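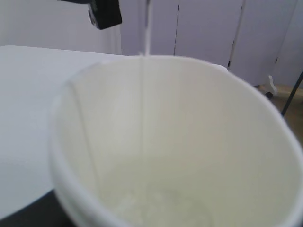
I finished the second Gremia omnibus in January and have been trying since then to work out why the lettering bothers me so much.

For anyone who hasn't read it, Gremia is a black and white science fiction serial written by Abbas Mirzaei and drawn by Unnur Damgaard. The setting is a salt-processing colony on the moon of the same name. The plot concerns a surveyor, Trokeo, who is sent to audit the colony's water ledger and finds that the figures describe a population larger than the one living there. The first omnibus sets this up across 193 pages and resolves very little of it. The second is longer and slower, and in structural terms the better book.

Damgaard works on a fixed grid, two columns by four rows, and breaks it only for exteriors. In the first volume that rule holds throughout. In the second she starts merging the bottom tier whenever Trokeo is alone, so the page has a wide panel for the eye to rest on before the turn. It took me a second reading to notice. The effect is that his solitary scenes read at a different speed from the dialogue scenes, with no change in the number of pages given to each.

The inking has changed as well. Volume one used a brush for nearly everything, including machinery. Volume two moves to a technical pen for the plant interiors and keeps the brush for figures and cloth. Line weights on the pipework are uniform, and the characters sit forward of it without any grey tone being needed to separate them.

Now the lettering. The first volume was hand lettered. The second uses a font, apparently built from the same hand, with too few alternate characters. The double letters are identical, and so is every capital R. On page 61, where the colony's registrar reads out a list of names, the repetition is hard to ignore – the same R appears at the head of five lines in a column. A second set of capitals would have fixed it. Balloon placement is also tighter than before, and several tails point at the shoulder of the speaker and stop well short of the mouth.

The paper stock in my copy (the Zelier edition) is uncoated and slightly grey. Solid blacks print as charcoal. This suits the snow sequences and hurts the tunnel chapter, where some of the rendering in the shadows has filled in. I'd like to compare it with the Demirtaş printing, which I'm told is on a heavier, whiter sheet, but the postage to Hobart is more than the cover price.

Mirzaei's script remains economical. There are no captions after chapter 2, and the ledger pages are reproduced as documents which the reader has to check against the dialogue. I did the sums. They are consistent up to the flood, after which one column is short by a single household. I haven't decided whether that is a clue or an arithmetic error, and the third volume isn't out yet.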